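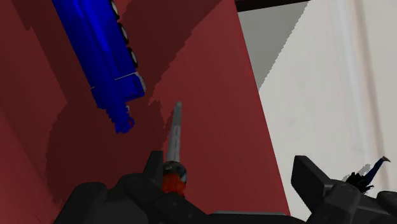
Blue toy vehicle and tool with orange-red handle, red surface.

Support case 432: Delivery slot changes not reflected in order confirmations
Product: Birnico Orders, hosted edition
Customer: Flullora (toys and home furnishings), Pasby branch
Category: Notifications and scheduling
Priority: Medium
Status: Closed, with one follow-up action

Summary of the fault

The customer reported that when a delivery slot was changed by a member of the branch team, the confirmation e-mail sent to the purchaser continued to show the original slot. The order screen and the driver's route sheet both showed the new slot. Purchasers were therefore waiting in at the wrong time, and the branch received a number of complaints before the cause was understood.

The fault affected home deliveries only. Orders for collection in the branch were not affected.

Tuesday, 09:20
Case opened. The customer supplied three order references and copies of the corresponding e-mails. In each case the slot had been changed after payment but before the order was released to the warehouse.

09:55
Support attempted to reproduce the fault on a test account. A test order was placed, the slot was moved from morning to afternoon, and the confirmation was sent again. The e-mail showed the correct slot. The customer was asked to state which screen had been used to make the change.

10:40
The customer confirmed that staff had used the day planner and had dragged each order from one column to another. The test had been carried out from the order screen. Support repeated the test in the day planner and the fault was reproduced at the first attempt.

11:30
The notification log for the branch was examined. Of 116 slot changes made since the last update, 53 had been made in the day planner. Every one of the 53 had produced an e-mail containing the earlier slot. All changes made from the order screen had produced a correct e-mail.

12:10
Temporary instructions were issued to the branch:
Make all slot changes from the order screen until further notice.
Do not use the Resend button in the day planner.
Where a change has already been made in the planner, open the order, select Edit delivery, save without alteration, and send the confirmation again from that page. 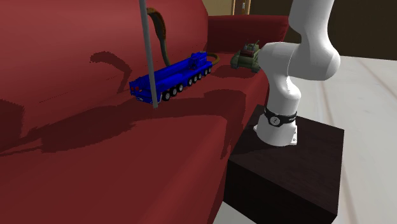 Zieliński: We have followed the instructions for the orders due out this week and the new e-mails are correct. Please note, however, that saving the order again also sends a text message to the purchaser. Two people have telephoned to ask whether their delivery had been moved a second time. Is it possible to save the order without the text message being sent?

14:05
Support confirmed that text messages may be suspended for a single branch under Settings, Notifications, Text messages. The customer was advised to suspend them before correcting the remaining orders and to restore the setting afterwards. The setting does not affect messages sent by the driver on the day of delivery.

15:30
The cause was identified. The day planner reads the slot from a stored copy of the order, and this copy was not being refreshed when an order was moved between columns. A correction was prepared and applied to the test account. Following a trial of 200 planner changes, no incorrect e-mails were recorded.

16:45
The correction was applied to the customer's live account. The branch was asked to move one order in the planner and to check the resulting e-mail. The correct slot was shown.

Resolution

Slot changes may again be made from either screen. Text messages have been restored for the Pasby branch. E-mails sent before the correction cannot be recalled, and the customer has undertaken to contact the purchasers concerned by telephone.

Follow-up action

A request has been recorded for a tick box on the Edit delivery page, allowing staff to save an order without notifying the purchaser. The customer will be informed through this case when a release has been assigned.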